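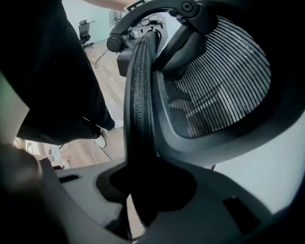

Selon Sulastri Yusof, notre première version prenait l'abattement pour un cadeau, alors qu'un seuil d'exonération déplace surtout la date à laquelle on paie. Nous avons gardé sa remarque en tête pour la suite, même si elle nous obligeait à réécrire la moitié de la partie 2.

Imprimer | Envoyer par e-mail

Rapport de projet, fiscalité locale des petites entreprises
Le dégrèvement d'Irnthorpe : qui en profite ?

1. Ce que nous voulions vérifier

La commune d'Irnthorpe accorde depuis janvier un dégrèvement de taxe sur les locaux professionnels aux entreprises de petite taille. La brochure municipale parle d'un « soutien massif ». Le mot nous a paru fort. Le dégrèvement est plafonné à 2 000 euros par an et par local, et il faut le demander soi-même, avec un formulaire dont la notice est plus longue que le formulaire.

Nous avons travaillé sur 31 entreprises du quartier de Tandside, dont les gérants ont accepté de répondre à un questionnaire. L'échantillon n'a pas été tiré au sort. Ce sont des gens qui ont bien voulu nous ouvrir, et on peut supposer que ceux qui suivent mal leurs papiers ont aussi moins envie d'en parler à des étudiants.

2. Résultats

Sur les 31 entreprises, 14 avaient déposé une demande. Le montant moyen obtenu par ces dernières est de 1 259 euros. La brochure, elle, ne cite que le plafond. Un lecteur pressé retiendra donc un chiffre que la plupart des bénéficiaires ne verront pas.

Les autres gérants donnent des explications variées. Plusieurs pensaient que la mesure était automatique. D'autres croyaient en être exclus parce qu'ils sous-louent leur local, alors que le texte ne dit rien de clair sur la sous-location. Nous avons écrit deux fois au service des impôts locaux pour avoir une réponse et nous n'en avons reçu aucune avant la remise du rapport.

Reste la question du seuil. Une entreprise qui dépasse la surface prévue perd tout l'avantage d'un coup. L'atelier Tollix, par exemple, a renoncé à louer la pièce voisine après avoir fait le calcul. Le cabinet Ngau affirme au contraire que le dégrèvement n'a pesé dans aucune de ses décisions. Deux témoignages ne prouvent pas grand-chose, dans un sens comme dans l'autre.

3. Limites

Nous n'avons pas eu accès aux avis d'imposition, seulement aux montants déclarés par les gérants, parfois de mémoire. Nous ne savons pas non plus si les loyers ont bougé. Si les propriétaires ont augmenté leurs prix en conséquence, une partie de l'aide leur revient, et notre moyenne ne veut plus dire ce qu'elle semble dire. Il faudrait comparer les baux sur plusieurs années pour trancher.

Le coût de gestion de la mesure ne figure dans aucun document public que nous ayons trouvé.

Classé dans : Fiscalité et entreprises, Travaux d'étudiants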